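From: Keegan Goodwin
To: Ravside tenants list
Date: June 16, 2019
Subject: Re: [ravside] Small room, first floor: floor and blinds

On Friday the Cuvitz office wrote:

> Before we put the small meeting room back on the booking
> sheet we need to know what people want done with it. The
> choices are carpet tile over the existing floor, or leave the
> floor alone and spend the money on the blinds. Priseo has
> quoted for both. Please also say whether the shared chairs
> should stay in there or go back to the store room.
> Replies to the list by the end of the month.

My vote is to leave the floor alone. Carpet tile would cut down the echo a little, but it shows every coffee spill, and we had to pull it up in the room next door after 16 months. The floor that's in there sweeps clean in five minutes. If echo is the complaint, Priseo can hang a couple of felt panels on the back wall. I was told $300 for the pair, fitted, when I asked last November. They would need to go high enough that chair backs don't rub on them.

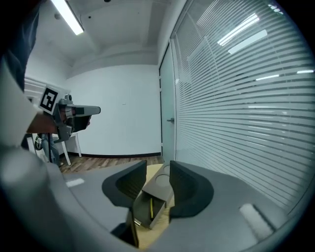 Blinds are where I'd put the money. The slats collect dust and the cords get left in a knot, and whoever has the room next spends the start of their meeting sorting them out. I don't want them taken away, though. They cover the whole of the big glass partition to the right of the door, and the door itself is clear glass with only a slight tint, so without them anyone walking down the hall would be looking straight in at whoever is talking. I'd ask Priseo for the same kind again, white and horizontal, with a wand in place of the cords. A strip of frosted film on the door at eye level would help too.

On the chairs, I'd say keep them in the room. The white ones with the thin legs are light enough to carry in one hand, and they stack. What wears them out is the trip to the store room and back. They do need felt pads on the feet if the floor stays bare. I have most of a bag left over from room 103 and can drop it at the office.

One more thing for the quote. Could the long light be put on its own switch? With a projector going you want it off and the rest on.

I can meet the Priseo people any morning before 10 if somebody needs to let them in.

Keegan Goodwin
Unit 2, Ravside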